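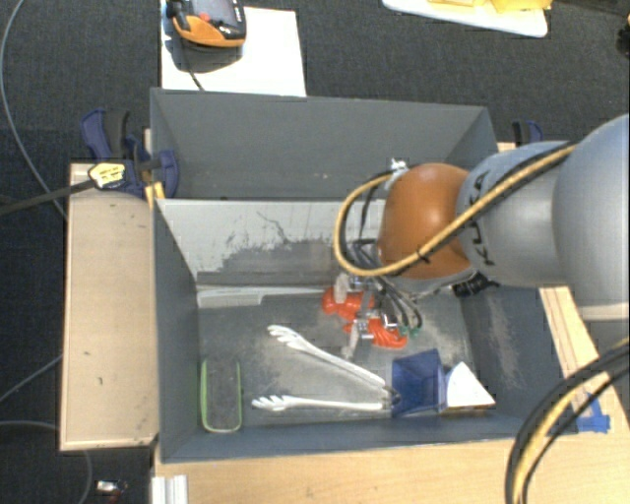

Fotis reckons the grey bins want replacing, and Vendula Ševčík wrote under his note that they have years left in them if people would stop dragging things across the floors. I side with Vendula on the floors and with Fotis on the walls.

Workshop notebook > Small parts > Bins

June 15, 2020

Went over the front bin first. The floor is scuffed, with cloudy pale patches of wear. I tried the usual cleaner on one corner and then washing-up liquid on the next. Neither did much, so I am treating it as wear and leaving it alone. The rear inside wall is worse: a big whitish patch with an uneven lower edge, dark scratches, and a thin mark that branches like a crack. Ran a fingernail over the branching part and could not decide if it goes into the wall or sits on top. Have put a pencil line at each end of it. If it passes the pencil we will know.

Right-hand wall only has faint up-and-down scuffs. No action.

Tongs: the white-tipped pair lives in the front bin for now. They kept going missing from the hook by the sink. Fotis wants them hung up again, tips down. My objection is that the hook is on the far side of the room and they get used here. Leave them in the bin until someone puts a hook on this side. Vendula has a spare hook in the Vondráček tin, I think.

Red-orange parts: these stay in the front bin and are not to be mixed with the Rirnell stock, which goes on the shelf. The delivery note says 200 and I entered 200 in the book without opening every bag. The earlier entry on the same page reads 732, which is the order total, so don't add the two together. I have written "total" beside it in biro.

Replacement bins: Goldale list the same footprint under number 797, in a lighter grey. Vendula asked whether the sides are as tall. The sheet gives outside dimensions and no wall thickness, so I have written to ask. Would prefer to stay with tall sides, small parts hop out of anything shallow. Neneo do one as well but only by the pallet.

Cleaning, as agreed this morning:
Soft cloth and washing-up liquid, both bins, inside walls first.
No scouring pads. Some of those scratches look like scouring pad to me.
Dry before parts go back in.
Tongs get washed at the same time.

Still to do: look at the pencil marks again at the end of next week, chase Goldale, ask Fotis what he did with the February bin notes. They were in the blue folder and now they aren't.

Filed under: Storage & Tidying, Consumables

Recent entries
Label printer, new roll fitted
Shelf heights by the sink
What is in the Vondráček tin
Cloths and where they go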